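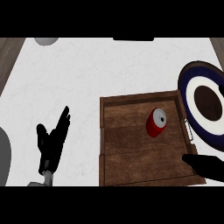 Omar Rizk wrote in after my last column to argue that a simulation license should be judged like any other software purchase: does it run, is it documented, does support answer. On those terms, he said, Votberg's tabletop package is worth the money and I was too hard on it.

I accept the first part. Votberg installs cleanly, and support answered me by Wednesday afternoon on a question I had sent that morning. My objection is to what the package is sold for. The product page offers it as a way to choose an end effector before buying hardware. A team loads a task, such as moving a can in relation to a tray, runs it with a two-finger gripper, swaps in a five-finger hand, and compares the scores. The score sheet then goes to whoever signs for the hardware.

I ran 326 episodes of one can task over 9 sessions, split evenly between the two end effectors. The hand scored higher. I would not spend a dollar on the strength of that result, for a reason found in the settings file. Contact friction is a single value per object, the same for a fingertip, a knuckle and the side of a palm. A multi-finger hand touches a can in more places than a gripper does, so any error in that value enters the comparison unevenly. Votberg documents the parameter in one line and gives no source for the default.

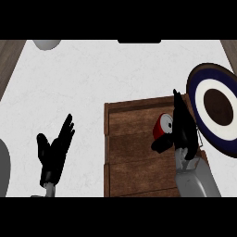 Lowering the friction value by a modest step reversed the ranking. Restoring it and changing only the can's mass narrowed the gap without closing it. A buyer who runs the defaults sees none of this, and the report generator prints a success rate with no interval and no list of assumptions.

Lelley, which costs more, asks for a measured friction value before it will produce a comparison report. Users complain about that step. I think it is the best thing in the product. Rengifo takes a middle course and sweeps the value across 5 settings by default, at a considerable cost in run time.

Rizk's other point was that small teams have no means of measuring friction. Some do not, but an inclined board and a protractor will get a static coefficient close enough to set the limits of a sweep. Votberg could ship the sweep as a script. I wrote one in an evening, and it exposes 4 parameters.

My position on the license is therefore narrow. Buy it for debugging controllers, where it is fast and stable. Do not use its score sheet to pick between a gripper and a hand until the report states its contact settings on the first page. The same applies to the Futeo add-on, which reads the same settings file.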